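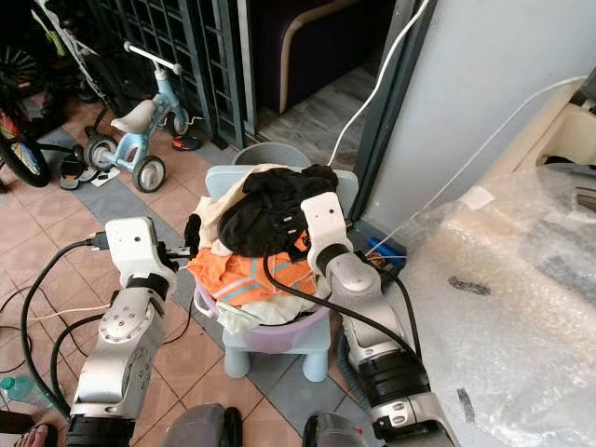 Jelle De Graaf schrieb am 5. Dezember 2023:
> Also ich glaube das mit den Haushaltsrobotern erst, wenn mir einer
> die Wäsche macht, und zwar von Anfang bis Ende. Sortieren, Taschen
> leeren, waschen, aufhängen, falten, in den richtigen Schrank. Seit
> meiner Studienzeit heißt es, in fünf Jahren sei es so weit.
> Staubsaugen zählt nicht, das ist Herumfahren mit Gebläse.

Hallo Jelle, hallo Liste,

beim Staubsaugen widerspreche ich dir, meiner fährt seit September jeden Morgen unter dem Sofa durch, und da war ich vorher höchstens zu Ostern. Aber bei der Wäsche bin ich ganz bei dir, die ist wirklich gemein! Ein Teller bleibt ein Teller, egal wie man ihn hinstellt. Ein schwarzes Kleidungsstück, das zusammengeknüllt oben auf dem Haufen in der Wanne liegt, hat dagegen jedes Mal eine andere Form, und wo der Greifer da am besten zupackt, weiß man vorher einfach nicht. Zieht man oben, kommt womöglich das helle Zeug darunter gleich mit (geht mir mit zwei gesunden Händen auch so).

Bei uns in der Firma, für die Neuen hier: ich bin bei Willems in der Verpackung, haben wir seit letztem Jahr einen Arm von Lidex stehen. Der setzt Kartons auf Paletten, 248 in der Schicht, und das macht er prima, solange die Kartons gleich groß sind und gerade ankommen. Dann kam die Idee auf, er könnte doch auch die Putzlappen und Arbeitshandschuhe vorsortieren. Wir haben es einen Nachmittag lang probiert. Von 31 Lappen hat er 17 einzeln erwischt, beim Rest hingen zwei oder drei aneinander oder er hat ins Leere gegriffen. Die Kollegin aus der Frühschicht hätte das in einer Minute erledigt, mit Kaffee in der anderen Hand.

Trotzdem finde ich "von Anfang bis Ende" ein bisschen streng. Mir würde es schon reichen, wenn so ein Ding die Wanne leer räumt und mir die Sachen Stück für Stück auf den Tisch legt, Helles links, Dunkles rechts. Falten kann ich beim Fernsehen selber. Und es müsste bei mir zu Hause klappen, wo im Flur immer irgendwas herumsteht, Schuhe, Eimer, das halbe Kinderzimmer – im aufgeräumten Labor glaube ich denen fast alles.

Hat eigentlich jemand von euch Istow mal selbst vor sich gehabt? Auf der Messe in Wellton soll der Handtücher gefaltet haben, ich kenne das nur vom Hörensagen und hätte zu gern gewusst, wie lange er für eins gebraucht hat und ob die vorher schön glatt dalagen. Jelle, du wolltest doch hinfahren?

Viele Grüße in die Runde, ich muss jetzt runter, die Maschine piept.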